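Reviewing the Walance starter cell: my project report

Print this page | E-mail this page

For my automation project I picked a kit review, mostly because our lab had just bought the Walance training cell from Golanberg and I wanted first crack at it! The whole thing costs $2000 with the small conveyor, and it ships with 34 printed exercises (a few of them pretty repetitive, but we'll get there). I spent most of October on it, usually after 4 p.m. when the lab was quiet.

Setup took me 3 evenings. The manual is fine until the wiring chapter, where the drawings suddenly get tiny and I had to squint at terminal labels for ages.

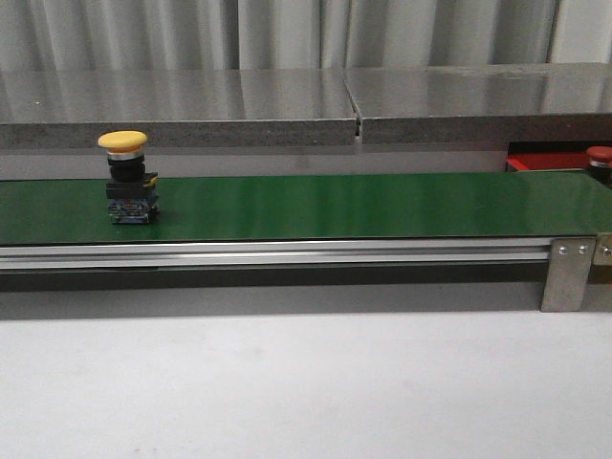
My favourite part of the kit is the sorting exercise, where you teach the cell to tell similar parts apart on the belt. I used push buttons as my test parts, and they're a fun challenge, all stacked up with a domed cap on top and a blue contact block at the bottom. The yellow one has a shiny ring under its cap, and I figured the glare off that glossy green belt would wreck my colour settings, so I logged 200 trials with different thresholds and put them all in the appendix.

Would I buy it over the Callari kit? Yeah, I think so, though Callari's software is friendlier and you can get spare belts through Akpalu. I'd still like a thicker manual for the money.

Print this page | E-mail this page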